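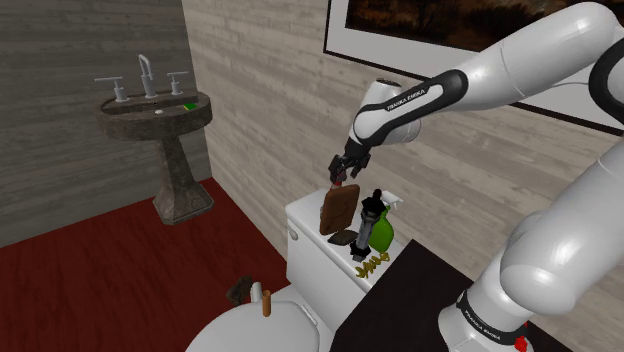
A toilet tank with a chrome flush handle on the left front, against a light planked wall.

LULTON, Tuesday, January 10, 2023 - Aguiar Plumbing Supply will give away leak test kits and replacement toilet flappers to households in the Lulton water district starting this month, the company said. The offer covers the first 300 households that sign up and is limited to one kit per address.

Each kit holds dye tablets, a rubber flapper, a length of chain and a printed instruction sheet. The flapper fits most tanks with a two-inch flush valve. Customers with a larger valve can exchange the part at the Aguiar counter on Grirnico Road at no charge.

A worn flapper lets water pass from the tank to the bowl without a flush. The leak is often silent and may first show up on a water bill. To check for one, a resident drops a tablet into the tank, leaves the toilet alone for 20 minutes and looks at the bowl. Color in the bowl means water is getting through. The sheet explains how to shut off the supply valve, drain the tank and change the part. No special tools are required for most models.

The kits were put together with Nenomine, a maker of valve and tank parts that has supplied Aguiar for 14 years. Nenomine is providing the flappers. Aguiar is paying for the tablets, printing and postage.

A trial run in the Grirnico Road neighborhood last April reached 96 homes. Residents who took part asked for larger print on the instruction sheet and a longer chain, and both changes have been made.

Renters may request a kit but should check with their landlord before replacing any part. Homes on private wells are also eligible if they are inside the district boundary.

Sign-up forms are available at the Aguiar counter and at the Lulton public library. Kits can be picked up in the store or mailed to the address on the form. Mailed kits will go out in the order in which forms are received.

Aguiar Plumbing Supply sells pipe, fixtures and repair parts to homeowners and contractors in Lulton and nearby towns.

Media contact: Aguiar Plumbing Supply, Grirnico Road, Lulton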